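Working Safely at the Food Handling Tables: Frequently Asked Questions
Stembridge Test Kitchen, rules for users and guests

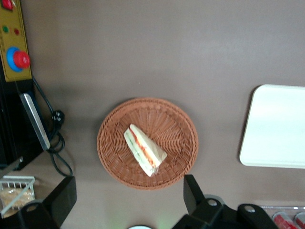 Sandwich in the wicker basket, with the red emergency stop on its blue base at the side of the table.

Who must read these rules?
Every person who will work at a table with a robot arm, also if it is only for one morning. Guests who stay behind the yellow line do not need to sign, but they should be told where the stop button is.

When do I test the emergency stop?
Before the first task of the day, and again after any change of gripper fingers. Press the button, try to start a movement, and confirm that the arm does not respond. Then write the time and your initials in the table book.

May I put things in front of the button?
No. Keep 20 cm free on all sides. Trays, cans and racks can stand on the table, but not between you and the button.

What about cables?
A cable may lie on the table if the arm does not pass over it. We prefer that it is fixed along the edge. If you find a loose one during a task, stop first and move it after.

How fast may the arm go when a person is near?
Our house limit is 100 mm per second. This is our own rule and it is lower than what the supplier permits. For faster work, please ask Vira Fedoruk for a permit.

Is the food eaten afterwards?
Never. Food which was on a robot table goes to the waste, even if the gripper did not touch it. Please do not bring your own lunch into the room, we had one misunderstanding already.

How do I clean the gripper fingers?
Switch the arm to hold, wipe with the cloths from the Savchuk box, and let dry. Do not spray directly on the joints. The fingers are cleaned between bread and any other kind of food.

I pressed the stop by mistake. Is it a problem?
Not at all. Release it, check that nothing is held in the gripper, and restart from the home position. You do not have to explain yourself to anyone.

Where do I report a fault?
Room 105, or by telephone on extension 1014. Tamara Demchenko answers until 16:00. After this hour, leave the arm off and put the red card on the table.

Rules last revised in November.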